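Margarida Mota
@margmota · August 12, 2023

1/ Spent the morning with the new home-robot handling guide from Landurico. It's 87 pages. I've read it so you can decide whether to bother. Thread.

2/ Most of it is definitions. "Domestic object" gets its own section. A spoon is one. A spoon with soup on it is apparently "a composite load," and composite loads are left for a later edition.

3/ That's my first gripe. In every kitchen I know, things sit inside other things. If your rule only covers one clean object at a time, you've written a rule for a store shelf.

4/ Second gripe: the grip force table. It has 11 rows, sorted by material. Ceramic gets one row. A thin teacup and a thick soup bowl are both ceramic. Good luck.

5/ I asked Candela Lozano, who sat in on two of the drafting calls, where the ceramic number came from. She says the Tuslow people brought it and it went in without much of a fight. No test report attached. I'd like to see one.

6/ Credit where it's due, the section on logging failed grasps is decent. Write down every try, including the ones you stopped by hand. Pasichnyk has been asking for that for years.

7/ But then the pass mark is 5 clean lifts in a row. Five! I can get five in a row out of almost anything if I pick the mug.

8/ What I'd want covered before anyone prints a compliance badge: a small cup inside a mug, fingers pressed on the mug's rim, dark rug under it, bright light on the wood floor next to it. 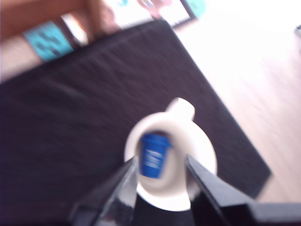

9/ Which row of the table is that? Ceramic, by the part the fingers touch. The guide has no opinion on the blue cup. It could fall out and you'd still pass, as long as the mug stays up.

10/ Indmont already has "meets the guide" in its sales deck. Ask them which edition, and ask for the failed-grasp log while you're at it.

11/ Comments on the draft are open until the end of August. I'm sending mine on the table and the pass mark. If you have lift data with nested objects, my DMs are open.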